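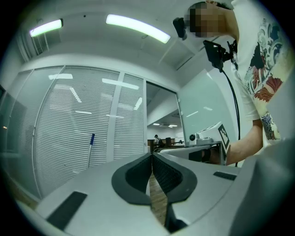

Olga Urrutia objecte que l'on enseigne l'impression textile à l'envers : on commence par l'encre, alors que la plupart des défauts relevés en atelier proviennent du support et de sa préparation. Le présent chapitre tient compte de cette remarque. L'étude du tricot de coton y précède celle des écrans, et les encres ne sont abordées qu'à la section 4.4.

Chapitre 4
L'impression sérigraphique sur vêtement confectionné

4.1 Position du problème

Imprimer sur un vêtement déjà cousu diffère de l'impression en laize sur trois points. Le support présente des surépaisseurs (coutures d'épaule, bord-côte, ourlets) qui interdisent un contact régulier de l'écran sur toute la surface. Il est extensible, et son allongement varie selon qu'on le sollicite dans le sens des colonnes ou dans celui des rangées de mailles. Enfin, il est présenté pièce par pièce sur un plateau, ce qui reporte sur l'opérateur une partie du repérage.

Un motif de grande dimension, qui descend de l'encolure vers le bas du vêtement, cumule ces difficultés. Les aplats sombres y révèlent les écarts de dépôt ; les zones claires laissent voir les fibres redressées à la surface du tricot. Lorsque plusieurs couleurs se touchent, tout déplacement du tissu entre deux passages se traduit par un liseré blanc ou par un recouvrement.

On appellera dans la suite :
– support, l'étoffe telle qu'elle est présentée sous l'écran, enduction éventuelle comprise ;
– dépôt, la quantité d'encre transférée par unité de surface, mesurée avant séchage ;
– hors-contact, la distance qui sépare l'écran du support au repos ;
– main, l'appréciation au toucher de la zone imprimée après fixation.

4.2 Le tricot jersey comme support

Le jersey simple présente une face endroit, où dominent les jambes des mailles, et une face envers, où apparaissent les têtes et les pieds. L'impression se fait sur l'endroit, dont le relief est moins marqué. La masse surfacique est le premier paramètre à consigner. Les exemples numériques de ce chapitre se rapportent, sauf mention contraire, à un jersey de coton peigné de 200 g/m², blanchi, sans azurant.

La pilosité constitue le deuxième paramètre. Des fibres libres traversent le film d'encre et donnent à l'aplat un aspect voilé, que l'on confond souvent avec un manque d'opacité. Augmenter le dépôt ne corrige pas ce défaut et dégrade la main. On interviendra de préférence sur la sous-couche, selon la méthode exposée en 4.5.

Le troisième paramètre est la stabilité dimensionnelle. Un retrait différentiel entre l'étoffe et le film provoque un gondolage autour du motif après lavage à 40 °C. L'essai préalable porte sur des éprouvettes non imprimées, prélevées dans le même lot de teinture.

4.3 Le cas Pillau

La série dite Pillau, imprimée à l'atelier Barbu, servira de fil conducteur. Elle comprend 215 pièces, réparties en deux lots d'étoffe de même référence commerciale. Les relevés de Finn Tiedemann, reproduits en annexe C, montrent que les rebuts se concentrent dans le second lot, à réglages de presse identiques. Serena Martinelli attribue cet écart à un adoucissant appliqué en finition ; Lenuța Bucur retient plutôt une différence de torsion du fil. Les deux hypothèses seront examinées à la section 4.6.

Avant de poursuivre, le lecteur vérifiera qu'il maîtrise le calcul du volume théorique d'encre (section 3.2) et la mesure de la tension d'un écran. Dans l'ensemble des exercices, celle-ci est fixée à 20 N/cm.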